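Anneliese Reuter would like your floor pump to be boring

The woman behind Tranberg's new tubeless system spent four winters on a valve. She has opinions about yours.

GRUBE (Saturday, October 16, 2021) — Anneliese Reuter apologizes for the smell before I notice it. Her workshop sits over a bakery at the top of the only steep street in Grube, and after eleven years she has decided that visitors must find the mix of rye bread and tire sealant upsetting. I find it makes me hungry, which I don't tell her.

Reuter designs tubeless valves. If you ride a bike with modern wheels you own two of them and have most likely sworn at both. Her latest, the Tranberg Fedach, goes on sale in February, and it is the first thing she has made that she says she would buy with her own money.

"The old ones were fine," she says. "I mean they were bad. But they were bad like everybody else's, so we called them fine."

The complaint is a familiar one. A standard Presta valve has a removable core with a narrow bore, designed in an age when nothing but air was expected to pass through it. Then riders began pouring liquid latex into their wheels. Latex dries where it meets air, and the place it meets the most air is inside the valve. After a few months you have a valve that will neither take a pump nor let go of one.

"So people remove the core, they lose the core, they are on their knees in the garage with a flashlight," Reuter says. "I have been on my knees in the garage. This is how I know the floor of my garage very well."

The Fedach does away with the core. The seal sits at the bottom of the stem, inside the rim, and a quarter turn of the collar opens it. The stem above it is one straight tube with nothing in it to clog. With the collar open you can put in sealant, seat a tire or let all the air out. With it closed, you can unscrew the top, look down the stem, and see very little of interest.

Getting there took 3639 numbered samples. Reuter keeps them in flat drawers meant for maps, and she pulls one out for me with the pride and weariness of someone showing vacation slides. Number 801 is the first that held pressure overnight. Number 802 did not. She still doesn't know why.

"I changed the grease," she says. "You should never change the grease."

There was a long stretch, she admits, when Tranberg wanted something else. The marketing people had noticed that riders were buying electronic everything and asked for a valve that would talk to a phone. She built them one. It weighed 20 grams, reported tire pressure to a head unit, and needed charging.

"I rode with it for a summer," she says. "It told me I had a flat tire. I was lying in a ditch, and my phone made a small sound, and it was telling me I had a flat tire."

The electronic valve is still listed on an internal roadmap, under the name Weltavar. I ask when we might expect it. She looks out of the window for a while.

Reuter came to bikes sideways. She trained on heating systems, and her first paid design was a bleed valve for radiators, which she calls the most honest object she ever drew. She raced cyclocross badly, by her own account, and began making parts in order to have something to blame. Her husband doesn't ride. Her daughter rides a department store bike with inner tubes in it and has never had a puncture.

"She reminds me of this," Reuter says. "At breakfast."

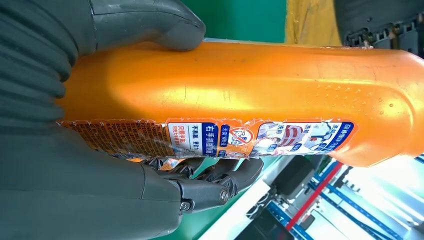

Photo: workshop archive

On sealant she is stern. She thinks most of us use too little of it, too seldom, and then ask the valve to make up the difference. She won't recommend a brand, partly because Tranberg would like her to recommend theirs, which doesn't exist yet. Her advice is to shake the bottle for longer than feels dignified, write the date on the sidewall with a paint pen, and check again when the season changes.

"People say to me, I put sealant in this tire. I say, when? And they tell me who was president."

And how long will a Fedach last? The durability rig in the back room opened and closed each test valve 3000 times with sealant in the wheel. She stopped there because, at one top-up a month, she worked out that she would be dead, and so would the rim.

It isn't perfect. The collar is small, and I couldn't turn it wearing winter gloves, though I managed on the third try with my teeth on one fingertip of the glove. The stem comes in two lengths, neither of them long enough for the deepest aero wheels. It also needs its own wrench to fit, and the wrench is tiny and black, so I give it a week in the average garage. Reuter concedes the gloves and the stem. She defends the wrench.

"It comes with a hole in it. You can put a string through the hole."

Before I go she insists on fitting a pair to my own bike, which I had leaned downstairs against the bakery window. She finds my old valves stuck solid and says nothing about it, very loudly. The new ones go in without fuss. She sets the tires, spins the wheels, hands me my old cores in a paper bag from downstairs and tells me my headset is loose.

She's right about the headset. She doesn't do headsets, she says, but she knows a man in the next valley who does, and he's even slower than she is.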